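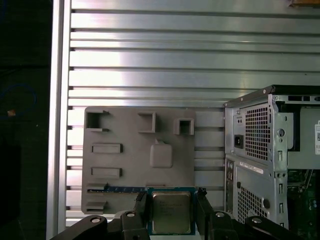

## Nomivo grooved aluminum bench top

I sell one bench top and this is the one. I had a laminate kitchen counter in my shop for years, and it burned, it swelled, it soaked up flux and it ate every small screw I ever dropped on it. So when I started fixing computers, radios and coffee grinders for a living, I went looking for something better and ended up having it made by Šimek, a small metal shop that does mostly shelving and ladder parts. They still make it for me.

It's an extruded aluminum top with long grooves running the full width. You can bolt things down anywhere along a groove, which I do constantly: a vise, a lamp arm, a little stop to keep a chassis from sliding while I lean on a stuck screw. Take a standard T-nut, slide it in from the end, done. If you've never had a bench you can bolt stuff to, you'll wonder why you spent so long holding things with your elbow!

### What you get

- The top, cut and deburred, ends open so the nuts slide in
- Leg brackets and the bolts for them
- 76 T-nuts in a screw-top jar (you'll lose some, everybody does)
- One hex key that fits everything in the box
- A grounding lug for your wrist strap

Legs are not included. I know, I know – but freight on legs costs more than legs do. Any square steel leg from a hardware store will fit the brackets, and plenty of people just set the top on a pair of file cabinets.

### What I use it for

Mostly desktop repair. A full tower laid flat leaves me room for a tray of screws and a mug, and I can spin the case around without catching on anything. The grooves look rough but the lands between them are smooth, so rubber feet and painted side panels slide along nicely. I still put a mat down for anything glossy.

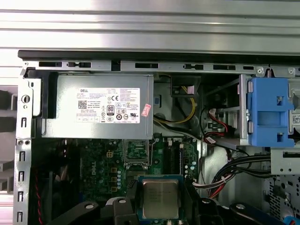 *Dell power supply in a tower laid on its side.*

It's also good for things that get hot. I've put a soldering iron stand, a heat gun and once a whole waffle maker on mine. Aluminum moves heat along quickly though, so don't rest your forearm next to the waffle maker.

One thing to know before you order: bare aluminum conducts. Do not set a live board straight on it. I use a silicone mat for powered testing and I'd like you to do the same, please. Jilia makes a gray one that lies flat right out of the tube, and I keep a few on the shelf if you want to add one to your order.

### Cleaning
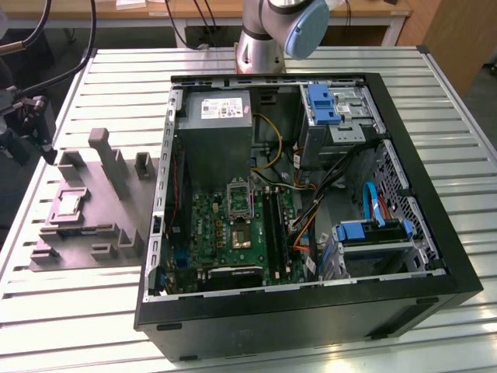

Dish soap and warm water is all it needs. Crumbs and solder bits do collect in the grooves, and a stiff paintbrush pushed toward the open end gets them out. Skip oven cleaner and anything else with lye in it, it'll turn the surface blotchy and there's no buffing that back. Scratches will show up in the first week and then you stop noticing them.

### Price and shipping

$287 for the standard top. I ship from Muvania, and it goes out in a flat crate that takes two people to carry up stairs, or one stubborn person (I've been that person, I don't recommend it). Allow nine working days. The next batch from Šimek lands in June, and if the current stock runs out before then I'll switch the order button to a waiting list.

Returns are fine as long as you haven't drilled it. If a bracket arrives bent, send me a photo and I'll mail a new one – no need to ship the old one back.

Custom lengths are possible. Write to me with the length you need and what you're going to put on it, and I'll get you a price.

*Page updated March 25, 2022*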